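Pomon round tablecloth, blue plaid, 70 inches

I bought the 70-inch size in July for a breakfast table that seats 4. It has been on the table most days and through the wash every Thursday.

The cloth is medium weight and lies flat without ironing if you take it out of the dryer right away. The hem is straight. Color has held up so far, though the first wash should be done separately. Coffee came out with dish soap. Candle wax did not come out completely.

The plaid hides crumbs well, maybe too well. Our table collects snack wrappers and yarn by the end of the day, and anything small and dark tends to get missed when I clear it.

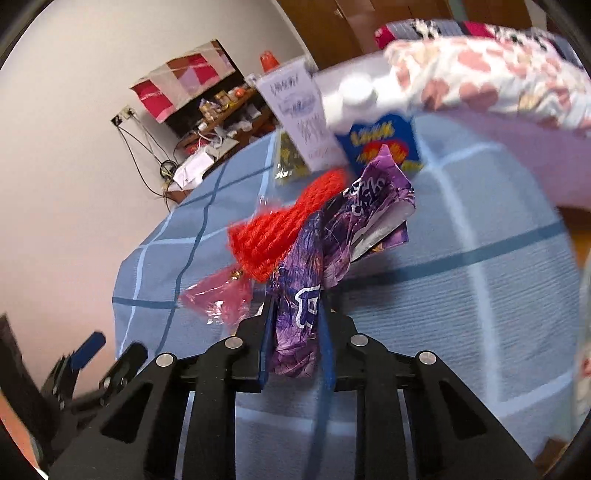
Purple snack wrapper and red yarn or knit over the blue plaid.

The Gredero cloth I had before was thicker but pilled within a season. I would buy the Pomon again, one size up.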